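Housekeeping Practice, Unit 3: Padded Surfaces Against a Wall
Notes by Tahsin Sarkar, for the October group

In the last class we spoke about hard floors. Now we go to fabric, and mostly to light or medium gray fabric, which is common in the guest rooms at Prernlow.

Before cleaning, clear the surface. Clothes are taken off first, also when they lie far in the corner. Do not push them along the back edge, they will only collect the dust from there. Fold them and put them on a chair.

Then the order of work:
Wall first, with a dry cloth. Look for small specks and scuffs.
Back edge of the padding, with the narrow nozzle.
Rounded corners, by hand.
The wide part last, in straight lines, each line 25 cm.

A speckled weave hides crumbs well. Please put your palm flat on it and feel, your eyes are not enough. For stains use the Hakik foam, never directly on the fabric but on the cloth.

Small marks on a painted wall: try a soft eraser. If the mark stays, write it in the room book under code 444 and leave it. 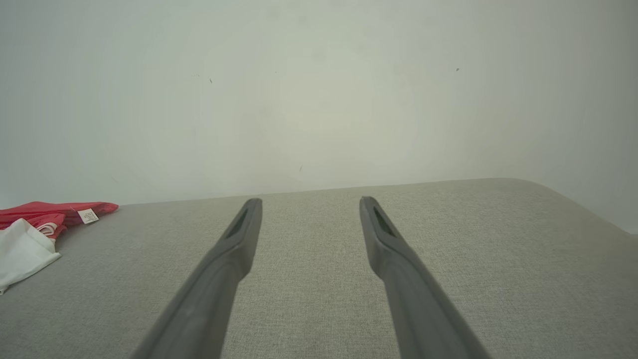
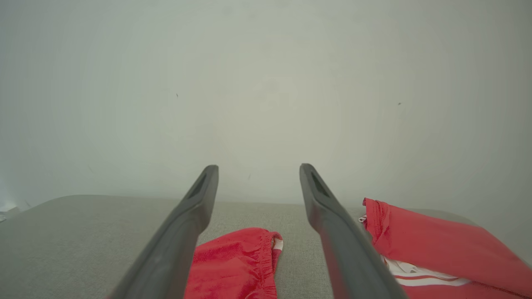 Gray fabric and a plain wall; in all three there is also something red to put away first.

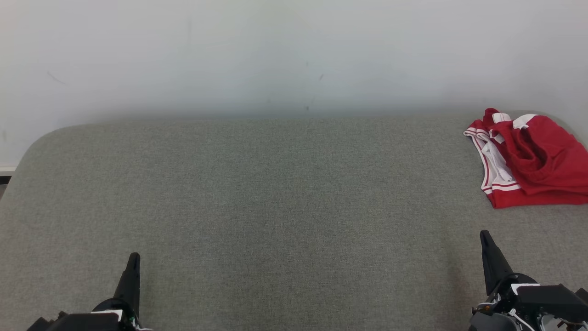
Edvin Kvam remarked in class that he would do the wall last, as a dry cloth leaves lint on it, and asked if a slightly damp one is allowed with the paint they use at Isance.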